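Section 3: Setting Up the Packing Table and Loading Paddle Cases

3.1 Scope

This section covers the table arrangement, the inspection of soft paddle cases, and the loading of a paddle into its case before shipment or storage. It applies to all paddle-shaped zip cases with a fabric shell. Rectangular wallets and hard cases are covered in Section 4.

3.2 Table arrangement

Packing is done on a flat, light-colored surface set against a wall. A light surface makes loose thread, rubber crumbs and zipper damage easier to find. Two tables may be placed end to end or one behind the other if a single table does not give enough depth.

1. Clear the table of paddles, balls and packing material from the previous order.
2. Wipe the surface with a dry cloth. Do not use spray cleaner. Residue transfers to the fabric and can mark paddle rubber.
3. If two tables are used, push them together until there is no gap at the joint.
4. Check that the tops are at the same height. A raised edge at the joint will catch zipper pulls.
5. Leave the middle of the table free. Cases waiting to be packed are kept in the bin on the Lambrechts shelf, not on the table.

Note: The strip of table next to the wall is not a work surface. Do not stack finished cases there. 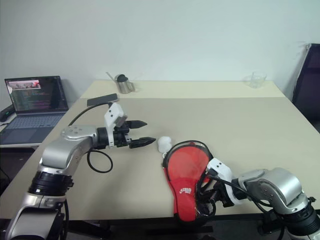 Gallilness Table Tennis Supply | Packing and Returns Department

3.3 Case types

The red case is the standard case for club orders. It has a rounded head and a narrower handle portion, with a black zipper trim around the edge and a black mesh panel near the handle end. The logo is printed in white on the red fabric and marks the front of the case. Unless the order sheet says otherwise, all cases are packed with the front facing up.

Cases from the Flamley range are packed in the same way but go into a separate carton. Do not mix ranges in one carton, even when they are on the same order.

Caution: Hold the case by its fabric body. Do not lift or carry a loaded case by the zipper pull.

3.4 Inspecting the case

Inspect every case before a paddle goes into it. Returned cases are inspected in the same way as new ones.

1. Place the case flat on the table with the front facing up.
2. Check the printed logo for cracks, smears or missing areas.
3. Run one finger along the full length of the zipper trim. Feel for lifted stitching.
4. Press the mesh panel lightly. It should lie flat and return to its shape when released. Reject the case if the mesh has a hole or has pulled away from its seam.
5. Turn the case over and check the back for stains and creases.
6. Open the zipper fully, then close it. Repeat for a total of 3 passes.
7. If the zipper sticks on any pass, set the case aside for repair. Do not apply wax or oil at the packing table.
8. Open the case again and shake it out over the waste bin.

Note: A crease across the head of the case is not a fault if it can be smoothed by hand. A crease across the zipper is a fault.

3.5 Laying out cases for comparison

When an order calls for matched cases, lay them side by side before loading. The cases must be flat and must not overlap. Compare the shape of the rounded ends first, then the fabric color, then the trim.

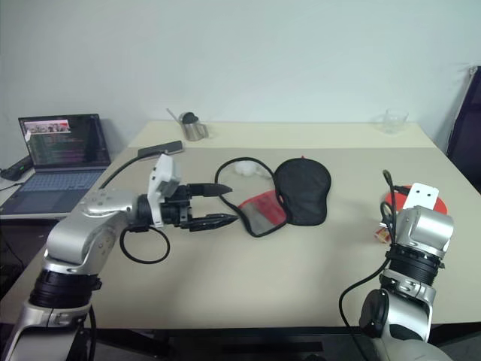
Differences in color between production lots are common and are accepted up to the limit shown on the Matov shade card. Hold the card against the fabric, close to the center of the head. Do not judge color at the trim, where the fabric is stretched and looks lighter.

If the cases do not match, return one to the bin and take a replacement from the same lot. Do not split a matched set across two lots to complete an order.

3.6 Loading the paddle

1. Confirm that both rubber faces are clean and that the protective film is in place.
2. Open the zipper fully.
3. Insert the paddle head first into the rounded end of the case. The handle must point toward the narrow end.
4. Seat the paddle so that its edge does not touch the zipper teeth.
5. Close the zipper slowly with one hand. Keep the fabric flat with the other.
6. Stop if the zipper meets resistance. Open it, reseat the paddle and try again.

Caution: Forcing the zipper over the paddle edge can tear the rubber. Paddles damaged in this way cannot be sold as new.

3.7 Cartons and storage

Stack loaded cases no more than 7 high, with the handle ends alternating. A full storage carton holds 100 empty cases. Empty cases are stored flat with the zippers closed, away from heaters and direct sun.

Write the lot number on the short side of the carton. For zipper repair and mesh replacement, see Section 5.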